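Home | Services | Training | About us | Contact

About Skurkik

We keep small robot cells running. Set up, yearly care, repair. Mostly pick and place, mostly for packers and small labs.

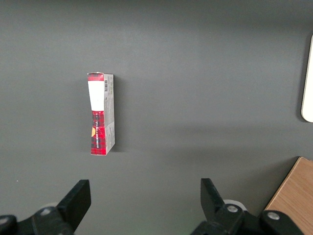 Started by Dean Mottram in a rented unit, one arm on a bench and a borrowed torque wrench. Hajar Mahrous joined that January and runs the service side now. 11 of us these days.

The cell we get asked about most is our own, the Alen bench. Every new hire learns on it and every customer who visits gets to stop it, jog it and break it a little. Two-finger gripper, wrist camera, cartons. Nothing fancy.

How we look after it:

Mornings, before 8 – wipe the finger faces, check the mount bolts by hand, then with the wrench. Open and close the gripper 3 times at slow speed and listen. Clean the lens with a dry cloth only, no spray.

Monthly – re-zero the wrist, redo the camera to gripper offset, run 43 picks on tall narrow cartons. Tall ones tip if the offset has drifted, so they show up a bad calibration quicker then anything square. If one goes over we stop and redo the offset. No nudging numbers till it looks right.

Finger pads get changed when they go shiny. Last set did 1,176 picks, logged in Clonero, which is our own service log. Customers get a login to it and can see every note we write, spelling and all.

Repairs – call first. Half the time its a loose cable at the wrist and Hajar can talk you through it on the phone. If not, we bring a spare gripper, swap it, take yours back to the shop. You keep the old parts if you want them.

Training is two days on the Alen bench, small groups, bring work shoes. Afridi course is the longer one for maintenance staff, ask Dean for dates.

Print this page
E-mail this page

Recent
- Changing finger pads without losing your zero
- Clonero: new login page
- Afridi course, places left for fall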